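Posted May 29, 2021
Filed under: Baseball, Scorekeeping, Numbers
5 comments

Pitch counts from paper scoresheets

Our league does not publish pitch-by-pitch data. What exists is a final score, a line for each pitcher and, if the scorer remembered, a total number of pitches. For the Stamby club I have wanted more than that for a while, so over the off-season I went back through my own sheets and typed them up.

The sheets cover two seasons and 2641 pitches. I record each pitch as a ball, called strike, swinging strike, foul or ball in play. I do not record pitch type. From behind the backstop at Stamby I can separate a fastball from a curve most of the time, but most of the time is not good enough for a column in a spreadsheet.

The first problem was fouls with two strikes. My older sheets mark them with a dot beside the count, and I was inconsistent about it until partway through the first season. Where the dots and the pitcher's total disagreed, I kept the total and flagged the plate appearance. Flagged appearances are left out of everything below.
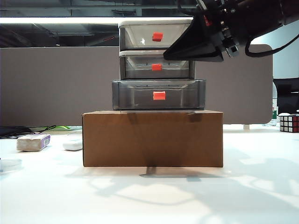 The second problem was deciding what counts as a first-pitch strike. A ball put in play on the first pitch is counted as a strike here, the usual convention. Hit batters on the first pitch are counted as balls. Intentional walks are dropped completely, as no pitches are thrown for them under our rules.

After those exclusions there were 669 plate appearances left. The gap between starters and relievers was smaller than I expected. Relievers threw more first-pitch strikes against the bottom third of the order and fewer against the top – I would put that down to who was on the mound in close games, although the sample is too thin to say so with any confidence.

The Gazi games are a separate matter. Their diamond has a short right field and the home plate umpires there have tended to give the low strike. Called strikes go up and swinging strikes go down for both clubs, so I have left Gazi on its own tab until there is another season to compare it with.

I did the typing in December using Stutix, mainly for the keyboard shortcuts. It exports a plain CSV, but it drops leading zeros from the game codes, so set that column to text before you import anything.

Next on the list is times through the order. It needs the batting position on every line, and my substitution notes from the first season are patchy. I will start with the second season and work backwards.

Share this post (2)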